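Zwischenbericht Mai — Teilprojekt Plirel, Vorführtag in Prarnport

An: Perrine Gautier, Förderstelle Gullness
Von: Maxence Pichon

Kurz vorweg: Vorführtag hat stattgefunden, Zelle lief, Budget im Rahmen. Ausführlicher Anhang mit den Messprotokollen folgt gesondert, die Auswertung ist noch nicht ganz durch.

Besucher: 136 laut Liste am Eingang, überwiegend Labore und kleine Abfüller aus der Region, dazu eine Berufsschulklasse. Deutlich mehr als beim ersten Termin im Herbst. Beginn 9:30 Uhr, die letzte Gruppe war erst kurz nach 17 Uhr draußen. Mittagspause faktisch ausgefallen.

Gezeigt wurde das Einsortieren kleiner Flaschen in ein Tablett, zweiarmig, also der Arbeitsstand aus Arbeitspaket 2. Gemischte Gebinde, wie im Antrag beschrieben: Glas und Kunststoff, verschiedene Höhen und Deckel. Jacquet hatte die Greifer in der Woche davor neu eingestellt, das hat sich gelohnt. Wir haben bewusst keinen festen Ablauf gefahren, die Besucher durften die Flaschen selber umstellen.

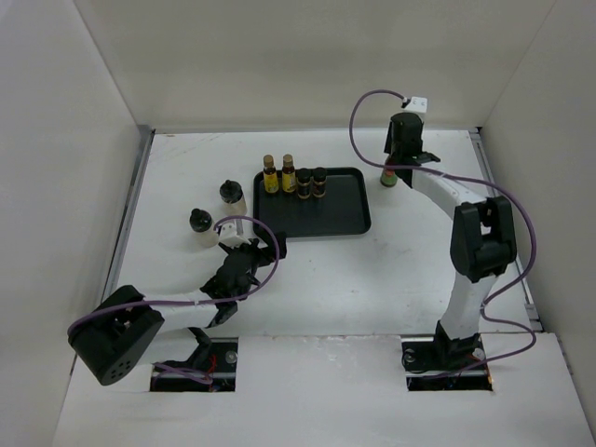 Vorführzelle Plirel: vier Fläschchen in einer Reihe im Tablett, rechter Greifer an der Flasche mit rot-grünem Deckel.

Zahlen vom Tag: 400 Greifversuche protokolliert, davon 19 Fehlgriffe. Meist die durchscheinenden Kunststoffflaschen, Kontrast zur weißen Tischplatte ist einfach zu gering. War bekannt, jetzt haben wir es schwarz auf weiß. Zwei Stopps von Hand, beide wegen der Kabelführung am rechten Arm — die Schlaufe ist zu lang, wird vor dem nächsten Termin gekürzt. Keine Schäden, kein Glasbruch.

Rückmeldungen: am häufigsten die Frage nach der Taktzeit. Da sind wir noch zu langsam, das muss man so sagen. Zweites Thema Reinigung, vor allem von den Laboren. Die Schlitze vorne in der Platte, wo die Arme durchkommen, sind für einen Laborbetrieb so nicht brauchbar, Kanten zu rauh, keine Abdeckung. Prototypenstand eben, steht aber jetzt auf der Liste. Zwei Betriebe wollen eigene Gebinde zum Testen schicken, Namen gebe ich telefonisch durch.

Offen bzw. nächste Schritte:
— Tischplatte dunkel oder matt, Muster sind bestelt
— Kabel rechts kürzen, links gleich mit prüfen
— Abdeckung für die Schlitze, Angebot von Jacquet steht noch aus
— Taktzeit: erst nach dem Umbau wieder messen, vorher bringt es nichts

Kosten: Anreise und Transport wie geplant, Standmiete etwas drunter. Die Differenz würden wir gern für die neue Platte verwenden, bitte um kurze Freigabe, Mail reicht. Belege liegen bei uns und können jederzeit nachgereicht werden.

Nächster Bericht nach dem Umbau. Bei Rückfragen am besten vormittags anrufen, nachmittags stehe ich meist an der Zelle und höre das Telefon nciht.

M. Pichon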